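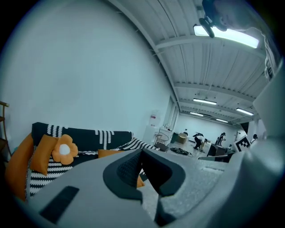

Sofa with the striped and zigzag throw

From: Zeyu Peng
To: Grollum household list
Subject: Re: [grollum] Washing black printed cotton without fading

Mitsuko Arai wrote:

> Hi all,
>
> I finally gave in and bought a bottle of the Ukel color keeper for
> dark fabrics. The label says it "locks in" black dye for 19 washes.
> I also do the old vinegar soak first, the way my aunt in Cleltden
> taught me, and then a cold wash inside out. My sofa throw still
> looks very good to me after a year of this. I would tell anyone
> with black prints to do both. The vinegar sets the dye and the
> Ukel keeps it there.
>
> Does anyone do it differently?
>
> Mitsuko

Mitsuko, I do it differently, in that I leave out the vinegar and the bottle.

I don't doubt that your throw looks good. What I doubt is that you can tell which of the three things did it. You washed it cold and inside out every time, and those two alone would explain most of what you see. Did you ever wash a similar piece the same way with nothing added? If not, the Ukel is getting credit for the work of your cold tap.

On vinegar: people have been repeating this one on the list since before I joined. Acid does have a use when you are dyeing wool or silk with acid dyes. Cotton is mostly dyed with other stuff, and by the time it reaches your house the dye is either fixed or it isn't. A cup of vinegar in a sink won't change that. It may rinse out some detergent left from the last wash, and black cloth does look darker without that gray film on it. I suspect that is what your aunt was seeing.

As for "19 washes", I would like to know who counted. Why 19? Under what conditions, and compared with what? I wrote to the company in July and asked. The answer said their formula was "trusted in 3,000 homes", a number with no bearing on my question. I wrote again and got the same paragraph with a different name under it.

Here is what I would do with a dark print, for what it's worth:

Wash it less. A throw on a sofa mostly needs shaking out and a brush.
Cold water, short cycle, inside out if it has an inside.
Less detergent than the cap tells you. The cap is made by people who sell detergent.
Dry in the shade. Sun through a south window does more harm to black than my washer ever did, and it will happily do it on the sofa too.

One more thing, about white on black. Everybody worries about the black fading, but the first thing to go on mine was the white, which went a dull gray after I washed it with a pair of new jeans. My own fault. A color catcher sheet might have helped. I have tried the Yao ones and can't say they did much, though the sheet does come out looking dirty, and I guess that is what they are selling.

If you want to settle it, I have 2 identical black napkins I never use. I'll mail you one. You do yours with vinegar and Ukel, I'll do mine with plain cold water, 5 washes each, then we put them side by side. I know the water is different at your end and so is the machine, so it won't prove a lot - but it would be more than the label has.

I'd also take that Cleltden aunt's advice on stains over mine any day. Does she have anything for candle wax?

Zeyu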